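Fish Dinners From the Lake: My Kitchen Tips for Trout, Perch and Whatever Else Bites

I've been cleaning and cooking lake fish since I was tall enough to see over the counter, and I still learn something every summer. My kids are bigger eaters than they used to be, so a good Saturday on the water now means a full sink and a long evening. These are the things I do every time.

Get them cold right away

Ice before you leave the house, please! I fill the bottom third of the cooler, lay a wet towel on top, and put the fish on the towel so they don't sit in meltwater. Pull the drain plug every couple of hours if your cooler has one. My neighbor Cormac Foley guts his at the shore and packs the bellies with ice, and I've come around to doing it his way.

Set up the sink first

I put down newspaper (the classifieds, mostly), set out a bowl for scraps, a bowl of cold salted water and a stack of paper towels, and only then open the cooler. You do not want to be hunting through drawers with slimy hands. Scale perch under running water with the back of a butter knife, tail to head, and the scales won't end up on your curtains. Trout don't need it.

Sharpen the knife

A dull fillet knife will tear up a nice fish faster than anything. Mine is a cheap one with a bendy blade, and I give it a few strokes on the stone before I start and a few more halfway through a big batch. Keep the flat of the blade riding along the ribs - you'll feel it click, click, click - and go slow.

Dry fish, hot pan

Pat the fillets dry, then pat them again. I dredge in cornmeal with salt, pepper and a good shake of paprika, and let them sit on a rack for ten minutes so the coating sticks. Cast iron, enough oil to cover the bottom, skin side down. If it doesn't sizzle when the tail touches the oil, take it back out and wait.

Freezing the extras

Zip bags, fish in a single layer, water to cover, squeeze the air out and freeze them flat. I write what it is and the month on the bag before I fill it, after years of writing on wet plastic and getting nowhere. I've pulled bags from August out in November and they fried up just fine.

Getting the smell out

Half a lemon and a spoonful of salt, rubbed over your hands and the cutting board, then cold water. For the kitchen I simmer a small pot of vinegar and water while I do the dishes. Scraps go in a bag in the freezer until trash day, and I can't tell you how much happier our garage has been!

Something sweet after

Fish is a light supper, so I like a pan of brownies or a plain chocolate cake to follow. Bake it the night before and you'll have the oven and the counter to yourself when the cooler comes in. Let it cool all the way before you cut it, and wipe the knife between rows.

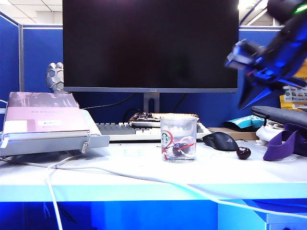 Bones for stock

Trout heads and frames make a lovely light stock. Take the gills out or it'll go bitter. Cover with cold water, add an onion and some celery tops, and keep it under a boil for half an hour. I strain it through an old clean dish towel and use it for chowder with potatoes and corn.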